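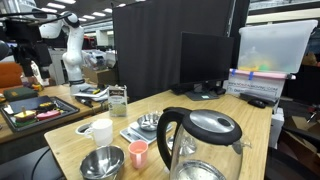 Kettle, scale, cups and bowls in front, one of the arms on the table behind.

2 May 2019

Budget is due and I have put off writing this down because I knew writing it down would annoy me.

The Fumis quote came back. 2,834 dollars for one gripper, and that is before the mounting plate, the spare fingers and whatever they call the cable now. I went through the PDF twice looking for the cable and found it under "accessories, recommended." I have never seen an arm run without its cable, so I would like to know who it is merely recommended to.

The pitch is that with the new gripper the tea task becomes easy. Maybe. I heard the same thing in April about the wrist camera mount, and at the start of last year about the fancy lighting. Each time there was a chart. The charts are always of some other lab's table, with a block on it, and the block is always a nice dull color and sits exactly where it should. I want to see the chart for a glass kettle. I asked Fumis for that one and got a link to the chart with the block.

Went through the shopping list for the table while I was at it, which cost me a pleasant hour compared with the rest of the day. Kitchen things are the cheapest line in the whole budget and the only one I trust. A mug costs what a mug costs. No mug has ever come with a license key. I put down replacements for the mugs, another kettle (we will want one the day somebody drops this one), a second scale, and more of the small steel bowls. The total barely shows up next to the rest. If I had my way I'd double it and cut something with a logo on it.

Then the Stovville service plan. 1,000 a year, and they want the answer now so that we "lock in the rate." It covers remote diagnosis. It does not cover a person coming out, or parts, or shipping. I read it as paying 1,000 for the right to describe the problem over the phone to somebody who then sells us the part. Leaving it off. I expect to be asked why, so I've written the reason next to the zero.

The one I keep going back and forth on is the Cronin package. It's the cheaper gripper, plainer, with a 90 day return. I like a return period a good deal more than I like a chart. But their lead time has moved twice since the first email, and a return period on something that has not arrived is worth very little. I wrote to them asking for a loaner, and told them exactly what it would have to pick up.

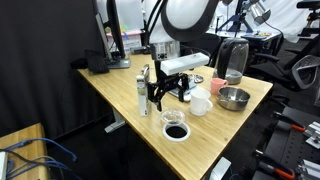
Cronin wrote back before lunch that they don't do loaners for "cluttered household setups," that in their experience most customers who think they need a new gripper need better fingers on the old one, and that we should try a softer pad before spending anything with anyone.

I read that several times looking for the catch. A sales office telling me to keep my money – I don't know what to do with that. Either they have no stock, which would fit with the lead time, or there is one person over there who has tried to lift a mug by the handle. Softer pads are a small enough line that I can put them in without a meeting. So pads go in, and the Fumis gripper goes down to "pending," where I suspect it will be happy for a long time.

Skeston next year, if it happens at all, is a different kind of money and I refuse to plan for it on the strength of a hallway conversation. The move over there would mean new tables, new power, possibly another curtain or two. Somebody has already penciled in 5 arms for the new room. Five! We have trouble keeping what we have scheduled now, and people are still arguing over who gets the afternoon. I took the 5 out and left a question mark, and I'll probably hear about it.
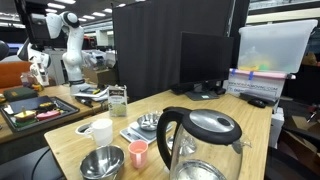
Looking toward the black curtain. Toy food in the tray on the second table.

Still to do: ask Fumis for a price with the cable in it. Order pads. Find out what the scale cost last time, the receipt isn't in the folder. Move the toy food out of "miscellaneous," where it has been sitting next to the printer ink.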